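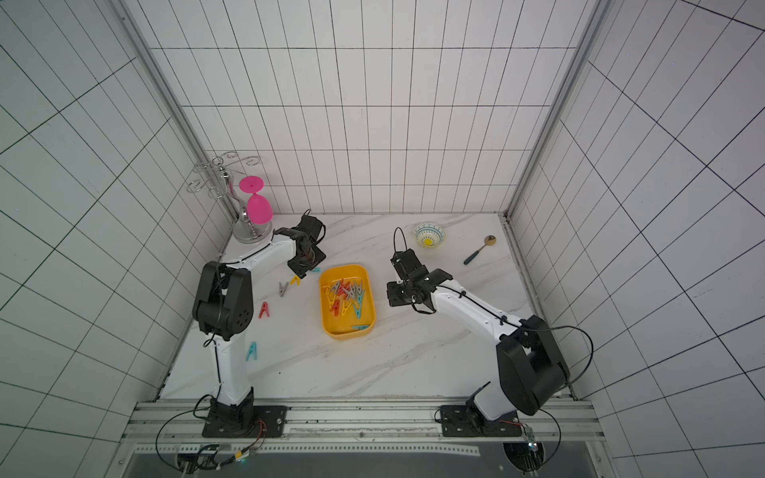 5 de janeiro de 2025

Domingo, chuva miúda, e a freguesia inteira a dormir a ressaca da tomada de posse do novo conselho de administração da empresa municipal de águas. Digo freguesia inteira por cortesia. Estávamos na cerimónia os do costume, mais os primos dos nomeados, que enchem sempre bem uma sala.

Ontem à noite prometi a mim mesmo que não voltava a escrever sobre a câmara neste diário. Aguentei até ao pequeno-almoço. Depois abri o boletim municipal, que este mês vem em papel brilhante, e lá estava o anúncio do contrato com a Stalach para «repensar a relação emocional do munícipe com o contador». Li duas vezes, com a torrada no ar. O munícipe, no caso eu, tem com o contador uma relação bastante resolvida: ele roda e eu pago.

Convém registar, para quando eu for velho e ninguém acreditar, como chegámos até aqui. Em maio passado o executivo descobriu que a rede de água perdia 40 por cento pelo caminho. Descobriu é modo de dizer, porque qualquer pessoa que tenha descido a Rua do Lavadouro de sapatos de camurça já tinha chegado a conclusão parecida. Houve comunicado, houve conferência de imprensa junto a uma vala, houve capacetes. A vala ficou aberta até às vindimas. Os capacetes voltaram para a arrecadação no mesmo dia.

Encomendou-se então um estudo à Stoneck, que recomendou outro estudo. O segundo coube à Tanner, uma casa séria, ao que dizem, com sede num terceiro andar por cima do talho. A Tanner entregou uns 3000 euros de slides e uma conclusão que me pareceu sensata: mudar os canos. Foi muito mal recebida. O vice-presidente falou em «visão redutora» e a oposição, para não ficar atrás, pediu que o relatório fosse traduzido em linguagem clara. Mudar os canos, portanto, estava obscuro.

Fui à assembleia municipal de dezembro com a intenção de usar os meus dois minutos. Inscrevi-me cedo, levei um papel dobrado em quatro e um casaco que me favorece. O período destinado ao público ficou para o fim, depois do voto de louvor à banda, do voto de pesar, do voto de louvor a quem tinha redigido o voto de pesar e de uma discussão longuíssima sobre a cor das floreiras do largo. Quando me deram a palavra passava da uma da manhã e o presidente da câmara estava a vestir o sobretudo. Perguntei pelos canos. Respondeu-me que agradecia a pergunta. Sentei-me. A resposta consta da ata exatamente assim, e a minha pergunta aparece como «intervenção de um munícipe sobre diversos assuntos».

Diversos assuntos. Ando há semanas com isto atravessado.

Agora a empresa municipal tem administração nova, alargada, com um vogal para a inovação que até ao verão passado vendia apartamentos. Nada contra, vendeu-me a mim este em que escrevo, e a humidade do quarto era, na altura, «um apontamento de frescura». Reconheço-lhe o talento. No discurso de ontem chamou às fugas «momentos de partilha involuntária do recurso», e houve palmas. Eu próprio dei duas, por distração, e passei o resto da noite zangado com as mãos.

O croquete estava bom. Também é preciso dizer o que corre bem.

À tarde telefonou-me a minha irmã, que vive no concelho ao lado e tem o hábito irritante de ser governada com alguma competência. Lá mudaram os canos há anos. Fizeram a obra por ruas, avisaram as pessoas com um papel na porta e acabaram quando tinham dito. Perguntei-lhe quem é o presidente e ela não sabia ao certo. Fiquei com inveja até ao lanche. Eu sei o nome do nosso, o do chefe de gabinete, o do adjunto do chefe de gabinete e a matrícula do carro de serviço, que costuma ficar estacionado em cima da passadeira da escola.

Falta falar da Lorkon. Segundo o boletim, página par, letra pequena, ficará com a manutenção da rede por ajuste direto, dada a urgência. A urgência tem a idade da minha caldeira. Procurei a sede da Lorkon e encontrei uma morada numa rua onde passo todos os dias, num rés-do-chão com a montra forrada a papel de jornal. O jornal, pelo menos, é de cá.

Pensei em escrever uma carta ao diretor. Da última vez cortaram-ma para metade e puseram-lhe por título «Leitor gosta de água». Pensei depois num abaixo-assinado. Diz o regimento que com 1000 assinaturas se obriga a assembleia a discutir uma petição, e nesta terra só vi juntar tanta gente para o porco no espeto. Talvez se possa recolher durante o porco. Fica a ideia, e fica também a nota de comprar canetas, que as da junta não escrevem.

Jantei sopa. Às nove faltou a água no prédio, sem aviso, e voltou às dez e um quarto, castanha. Deixei correr um bocado, enchi o balde para a retrete e fui ver se o recibo deste mês já tinha chegado. Chegou na sexta. Traz uma taxa nova, de eficiência.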